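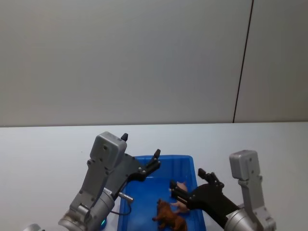
4. Where the mail gets opened

By this point in the paper you know what people told us about their mail. I want to get into where they sit down with it, which was the part I looked forward to most (and the part I planned worst, as you'll see). We had 400 households across Arriaga and Flurham keeping a mail diary for five weeks. Every time somebody opened a bill, a bank letter or anything from the county, they wrote down the room, the surface, and whether they read it all the way through right then. I wrote the diary form myself in one evening, and I left a box labeled "surface" with no choices under it. Big mistake, but a fun one to read! People wrote "table," "the good table," "top of dryer," "lap," and in one diary "husband."

We sorted the answers into hard surfaces, soft surfaces and no surface at all, meaning the reader was standing up with the letter in one hand. I'll say now that "no surface" was a lot more common in Flurham, where most of the mailboxes are in a lobby, and a lobby is a fine place to open an envelope and a lousy place to read two pages about your water rate. Folks there tended to read the first paragraph and save the rest for later. Later often didn't come. In all, 748 letters were marked as started and never finished, and the long ones from utilities made up most of that pile.
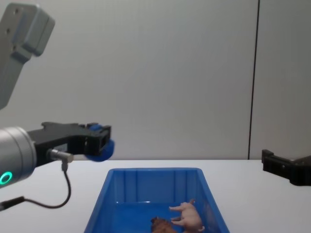 Azucena Palacios told me flat out that I was giving the table too much credit, and that people sit down when they already think a letter is serious. She has a point. Our diaries can't pull those two things apart, because a person who expects bad news may well carry the envelope to a chair before tearing it open. I went back and compared only the water bills, which look the same every month and shouldn't scare anybody more in March than in any other month. Readers who sat at a hard surface still finished more of them than readers who stood. The gap got smaller, though, so I'd guess she's half right, maybe more.

4.1 Does the color of the table matter?

I got asked this so many times at the Guner meeting that I gave it a section of its own. The idea is that utility letters are printed on white paper, often in light gray type, and that a white page on a white top is harder to keep your eyes on. (Figure 5 shows a white top.) We asked 128 of the diary keepers to come back and write down the color of the table they used most. Then we looked at whether the white-table people finished fewer letters.

They didn't. I tried it by age, I tried it by town, I tried it with the very short letters thrown out, and the white-table readers and the dark-table readers came out so close together that I stopped making charts. What did seem to matter was stuff already on the table. People who wrote that they had to clear a spot first were more likely to put the letter down unread, and that held up in both towns. I wish I'd asked what they were clearing.

Figure 5. White tabletop.
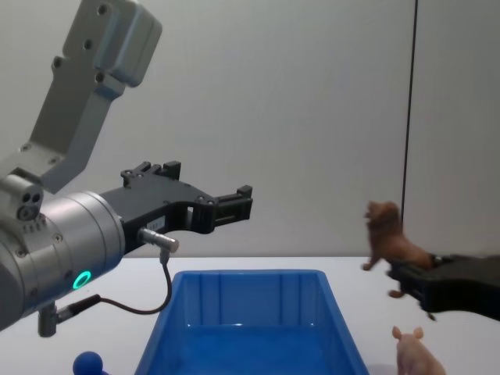 Sizwe Joubert thinks the lamp matters more than any of this, and he'd like the whole study run again with a question about lighting. I'd like that too. We have time of day for each letter but nothing on light, and a letter opened at 7 p.m. could have been read under a bright kitchen fixture or by the glow of a TV. The Stirnska diary form, which I only came across after ours had gone out, has a nice little row of boxes for this, and I plan to borrow it.

One more weak spot before I move on to section 5. The diaries were on paper, so filling one in meant finding a pen and something to lean on. That may have nudged a few people toward a table who would otherwise have stayed on the couch. We didn't test for it.

Print this page | E-mail this page

Last updated: March

Comments (3)

lorna_k
My mother opened everything over the sink. Would that be a hard surface or no surface?

Reply from the author
No surface, I'm afraid! We had a few sinks and argued over every one of them.

postbox77
Please do junk mail next. I'd like to see the split between the two towns for letters that never even get opened.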